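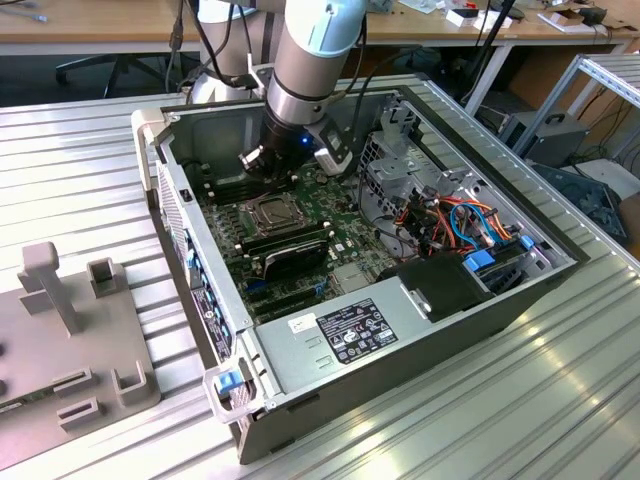

Tuesday, April. Disassembly cell, budget notes

Sat down after lunch with the offer from Clatmont and the one from Nillia. Both are for the second gripper set. Clatmont is cheaper by 500 but the delivery is 35 working days, and they don't include the finger blanks. Nillia includes them. I asked both for a price with 2 sets, no answer yet.

What we need for the PC tower task, in my opinion:
- narrower fingers for RAM modules and the small connectors
- a spare cable for the gripper, the long version
- a second holding fixture, same print as the grey one, in stronger plastic
- more old towers. Drononeck sells them by the pallet, but I would take only a few first, with different cases. If all have the same drive cage we learn little.

The force sensor I moved to next year's plan. It is the biggest line and we can begin without it. Please object before Friday if you disagree.

Still open: who pays for the aluminium profiles, us or the Tse project? They use the same table. I put 100 in our sheet as our part and marked it yellow.

CPU cooler removal is not in this budget. It needs a screwdriver tool and I have no good offer for this. Will write to Nillia again tomorrow morning and ask also if the tool changer fits to our flange.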